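4.2 View Selection Under Close Occlusion

The planner takes as input a partial point cloud, the current joint state and a short list of candidate wrist poses. For each candidate, Skestier predicts how much unseen volume would become visible and subtracts a cost for joint travel. The pose with the highest score is sent to the motion planner. If no collision-free path is found, the next pose is tried, up to a limit of 5 attempts per step.

This scoring rule works well in open rooms. It is weaker when a large surface lies close to the wrist camera, as in Figure 3. Depth values near the lower limit of the sensor model are dropped, and the map then treats the missing region as unknown space. Unknown space raises the expected gain, so the planner is drawn toward the same surface again. We saw this loop in three of the seven Britholm rooms, mostly near hanging lamps and tall shelves.

We made two changes. First, pixels with dropped depth are marked as near-occupied when their neighbors fall within the lower tenth of the valid range. Second, the gripper mask is computed from the joint state at render time and is no longer stored as a fixed image. A fixed mask is correct for only one finger opening. When the opening changes, finger pixels leak into the map as small floating obstacles, and these can block otherwise valid paths.

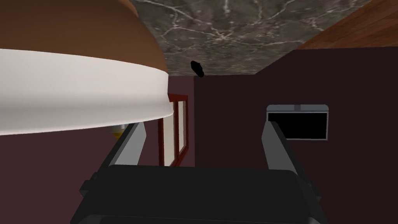 Figure 3. Simulated wrist view with both fingers in view and no object between them. The lamp shade at upper left hides part of the ceiling. The right finger overlaps the wall screen.

The near-occupied label is cleared once a later view returns valid depth for the same cell. Without this step the map fills up over long runs, and the planner reports that no goal can be reached. We clear labels only from views taken at a different wrist pose, so that a repeated frame cannot confirm or remove its own evidence.

Both changes run inside the existing Gandard map update and need no retraining of the gain predictor. All settings were fixed in April, before the final test rooms were generated, and were left unchanged for the results in Section 5.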